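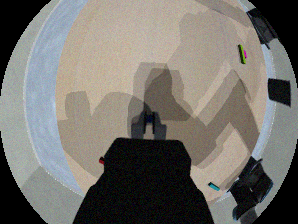 Journal Home | Current Issue | Past Issues | For Authors

Short Reports in Food and Diet, November issue
Nutrition Section, Furkano Institute

3. Beet juice and daily fluid intake

3.1 Background

Beet juice has been sold as a health drink for many years, and much of the public interest in it concerns blood pressure and exercise. Less attention has been paid to a simpler matter: whether adults who add a glass of vegetable juice to the day drink less of something else, and if so, what. The question is of practical interest to dietitians, who are often asked whether juice should be counted toward daily fluids or treated as food.

Beets contain natural sugars, potassium, folate and nitrate. Pressing removes most of the fiber, so a glass of juice is less filling than the same weight of cooked beets. Earlier work at the Brovton clinic suggested that people who drank juice with breakfast ate nearly the same meal as before. That work did not record water, tea or coffee.

3.2 Participants and procedure

A total of 498 adults were enrolled through the Brovton and Narkero clinics. Persons with kidney stones, persons taking medicine for blood pressure, and persons already drinking vegetable juice more than once a week were excluded. The study ran for 11 weeks. Participants kept to their usual diet for the first four weeks and then drank one small glass of beet juice each morning for the remaining seven.

All juice came from a single supplier in Chu and was delivered chilled in sealed bottles. Participants were asked to finish a bottle within two days of opening and to write down the time of each glass. No advice was given on other drinks. Food and drink diaries were kept on paper and collected at each clinic visit, where staff checked them for missing entries.
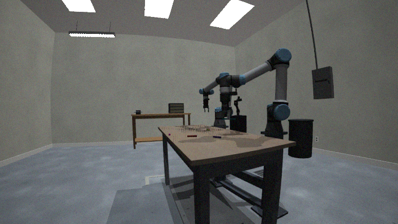 Diaries were coded by two members of staff working separately. Drinks were placed in one of five groups: water, hot drinks, milk, fruit juice and soft drinks. Soup was coded as food. Where the two coders disagreed, the entry was read again by both and settled by agreement.

3.3 Results

Total fluid intake changed little between the two periods. The main shift was from fruit juice, most often orange, to beet juice at breakfast. Figure 4 shows the average volume of each drink group by week. Water intake stayed level throughout, and hot drinks fell slightly at Narkero but not at Brovton.

Figure 4. Average daily volume of drinks by group and study week, both clinics combined. Beet juice is shown separately from week five onward.

About 10 percent of participants stopped drinking the juice before the end of the study. The reason given most often was taste – in particular an earthy flavor that grew less welcome with time. Red-colored urine was reported at both clinics and is a known, harmless effect of beet pigment. Participants had been told of it at enrollment.

3.4 Comments

The findings apply to a small morning serving and should not be extended to larger amounts. Diaries depend on honest and complete record keeping, and drinks taken away from home are easily left out. The study also had no comparison group, so changes due to the season cannot be separated from changes due to the juice. A second study, with juice served at the evening meal, is planned at the Narkero clinic.

Contact the editorial office | Copyright Furkano Institute | Back to top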